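Sprechzettel »Falten ist keine Weltanschauung«
Abendvortrag, Reihe Haushalt und Dinge, zweiter Termin im August
Moderation: Henok Alemneh. Redezeit mit Fragen: eine Stunde.

Einstieg, noch ohne Folie
Guten Abend. Hand hoch, wer in den letzten Jahren einen Pullover senkrecht in eine Schublade gestellt hat. (Warten.) Und wer von Ihnen macht das immer noch? (Wieder warten, es werden weniger sein.) Über diese Differenz möchte ich reden.

Ich habe für den Vortrag den Ratgeber von Wiroj Pongsiri noch einmal gelesen, 184 Seiten, davon der größte Teil über Loslassen, Atmen und Dankbarkeit gegenüber Socken. Das Falten von dickem Strick kommt auf einer halben Seite vor. Gezeigt wird es an einem dünnen Feinstrickpulli, der sich auch von einem Kind ordentlich falten ließe. Laut vorlesen: der Satz mit dem »ruhigen Rechteck«. Nicht kommentieren, weitergehen.

Meine These für heute ist bescheiden. Die meisten Faltmethoden sind für T-Shirts gemacht und werden dann auf alles übertragen, was Ärmel hat. Beim Zopfmuster scheitert das, und zwar am Volumen. Ein Zopf ist gekreuzter Strick, an den Kreuzungen liegt mehr Material übereinander. Wer das dreimal einschlägt, bekommt ein Paket, das nach ein paar Minuten wieder aufgeht.

Folie 1
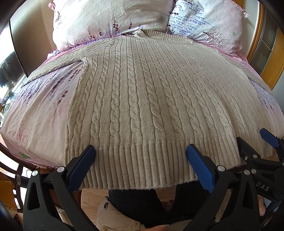 Zopfpullover auf dem Bett, flach ausgebreitet.

Zur Folie: kurz stehen lassen. Auf die Zöpfe zeigen, dann auf das Bündchen unten. Das ist breit gerippt und trägt beim Einschlagen ebenfalls auf, das vergessen fast alle Anleitungen. Dann auf die Ärmel: Wo legt man die hin? Pongsiri sagt, nach hinten, gekreuzt. Dann liegt in der Mitte des Rückens die dickste Stelle des ganzen Pakets. Ich halte das für Unsinn. Ich lege sie längs am Körper entlang nach unten, schlage die Seiten nur knapp ein und falte einmal quer. Einmal! Kein Drittel, kein Röllchen.

Falls jemand nach dem Bett fragt: Ja, das Bett ist die beste Unterlage in einer normalen Wohnung. Ein Küchentisch ist für einen ausgebreiteten Pullover oft zu schmal, dann hängen die Ärmel herunter und ziehen. Wer eine Faltstation verkaufen will, sieht das naturgemäß anders.

Womit wir beim Zubehör sind
Das Faltbrett von Kesolmont. Ich habe es ausprobiert, zwei Wochen lang. Hemden: ganz brauchbar. Grobstrick: Das Brett klappt, der Pullover klappt mit und bleibt halb offen. Im Prospekt steht »für alle Textilien«. Ich habe nachgefragt, was damit gemeint ist, und den Prospekt noch einmal bekommen.

Skadis an der Schrankinnenseite, für Strick an Haken: bitte nicht. Schwere Pullover längen sich, wenn sie hängen, das gilt für Bügel genauso. Ekkachai Sangkhawat hat mir nach dem letzten Vortrag widersprochen, seine hingen seit Jahren und sähen tadellos aus. Möglich — ich hätte sie gern vorher gemessen.

Vakuumbeutel: spart Platz, das bestreite ich gar nicht. Ob die Wolle sich danach ganz erholt, da gehen die Erfahrungen auseinander, und ich traue keiner davon besonders.

Was ich stattdessen empfehle (knapp halten)
Liegend lagern, höchstens 3 Stück übereinander. Die schwersten nach unten. Vor dem Wegräumen lüften, auf Flecken prüfen, erst dann falten. Lavendelsäckchen, wenn man den Geruch mag. Als Mottenschutz würde ich mich nicht darauf verlassen.

Fragen, die vermutlich kommen
Fadi Majali wird nach dem Rollen fragen. Für den Koffer gern, für den Schrank nein.
Kaschmir: gleiche Regel, nur vorsichtiger.
»Macht mich Ordnung glücklicher?« Keine Ahnung. Der Schrank geht leichter zu.

Danach Übergabe an Henok, Wasser mitnehmen, den Pulli vom Pult nicht vergessen.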